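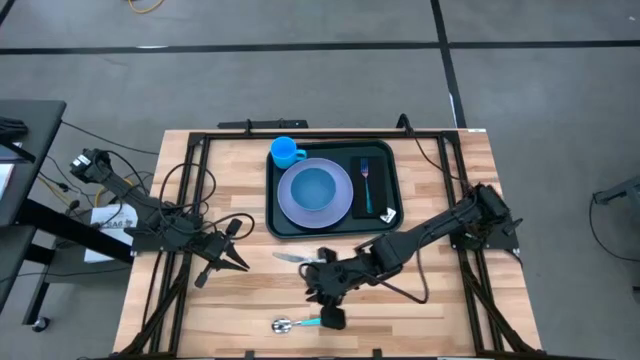
Why do we train on whole demonstrations and not on single grasps?
Because the policy also has to learn the order of the steps, and single grasps carry no order.

Handout 3, B. Doležal. The Lasteo set has 2,301 demonstrations from a two-arm station. Each one is stored with its camera views and joint positions.

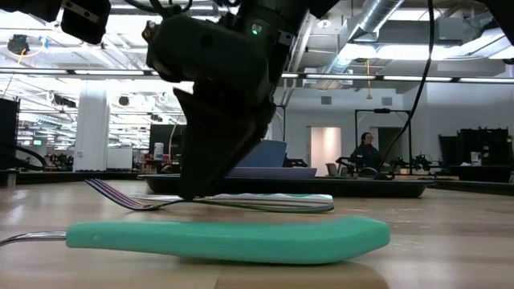
Thin handles are the hard case. A small height error at the fingertips and the grasp misses. Read the Irkine notes on this before lab 2.

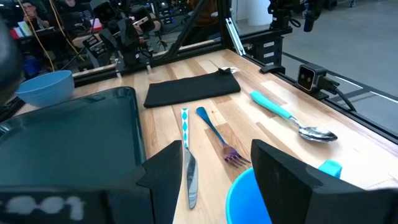

Fig. 2. Wrist view with utensils and napkin.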